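The Last Grocery on the Grovmont Road

Four in the afternoon and the bell over the door hasn't stopped. Kids off the school bus, mostly. Then the mill shift. Then it goes quiet and Corinne Lyons sits down for the first time since opening.

Flungate has a post office, two churches and her. The next real supermarket is in Grovmont, 105 miles round trip, and in February the pass closes when it feels like it. Population 3,000 back when the Quinlan mill ran nights. Less now. Quite a bit less.

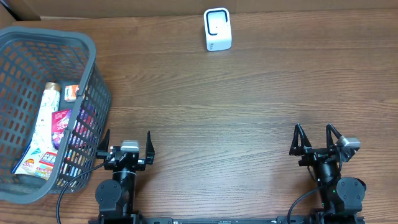 Small stores die of freight, not theft, Lyons says. A truck costs the same to send whether it's full or half empty, and the big distributors want a minimum order she can't hit outside of hunting season. So she splits a load with the store in Anska, two towns down. They divvy it up by hand. Packaged stuff, the kind of thing you see here in a gray plastic basket, is easy. It keeps. Lettuce is the heartbreaker. She has stopped ordering peaches alltogether.

The other problem is age. Lyons is 71, her knees are bad, and neither of her sons wants the place. She put it up for sale twice. One offer, from a man who wanted the lot for storage units. She said no and didn't sleep for a week.

Enter Kavinda Nanayakkara, former mill accountant, who had an idea and a lot of spreadsheets. Sell the store to the town. Shares at $50, one vote each no matter how many you buy. He went door to door with it. Some people bought one share, some bought ten, a few told him to get off the porch.
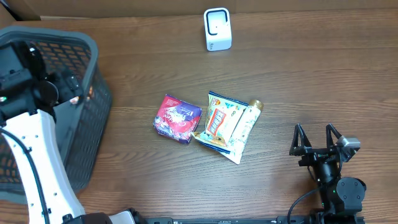
"I got called a communist and then the same guy wrote me a check," he says.

It took 3 winters. The bank wanted a bigger down payment, the roof needed work, the cooler quit in the middle of it all. Lyons carried part of the loan herself in the end. She still opens up most mornings, on salary now, wich she finds hilarious.

Will it last? Margins are thin as ever. Diesel is up. Nanayakkara wants to add a lunch counter, Lyons thinks that's nuts, they argue about it over the register while people wait to pay.

Bread comes in at six. It's usually gone by noon.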